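About Us

Fistness is a small research and training office that works on questions of defense and international security. We write about air power, military alerts, arms control and the ways in which governments speak, or do not speak, after an armed incident. Our main office is in Urkby and we keep a second room in Flavville, where most of our courses take place.

We started as a reading group. The members came from different professions: two had worked as translators of military press, one was a retired air traffic controller, and others were students of law or history. At that time we met to compare how the same border incident was reported in different languages. The notes from these meetings became longer and longer, and after some time other people asked if they could receive them. From this came our first bulletin, which still exists under the name Szulc Letter.

What we do

The Szulc Letter is published 11 times per year, with a pause in May when we prepare the annual course. Each number treats one subject. Recent numbers were on the silence of neighboring states after cross-border strikes, on radar coverage in mountain regions, and on the legal meaning of the word "installation" in official statements. We work only with open sources. This means newspapers, parliamentary records, commercial satellite pictures, court documents and published memoirs. We do not ask for classified material and we do not accept it. If somebody sends it to us, we delete it and inform the sender.

Our annual course is for journalists, teachers and local officials who must read about military matters but have no military education. It takes 9 days and is given in English. The participants learn how to check a claim about a strike, how to read the language of a defense ministry, and how to write that something is not known. This last part is for many people the most difficult one. We also keep a library with more than 300 volumes, mostly on air defense and on the diplomacy of the Cold War, and visitors can use it after writing to us.

How we are paid

Fistness lives from subscriptions and course fees. We take no money from governments, political parties or producers of weapons. We had in the past 2 grants from private foundations, both for translation work, and both are finished.
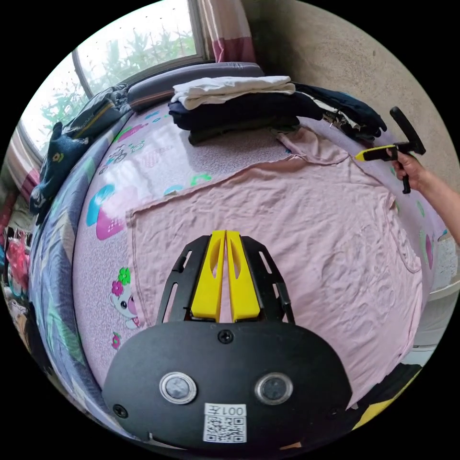

The accounts are sent to every subscriber together with the first number of the year, and other readers can ask for a copy.

Corrections

We make mistakes, and we prefer to hear about them early. Corrections are printed on the first page of the next Letter – also the small ones, such as a wrong rank or a wrong spelling of a village. If you write to us about an error, please give the number of the issue and, if possible, your source. We answer all letters, but during the course it can take longer.

This page was last changed on July 11, 2018.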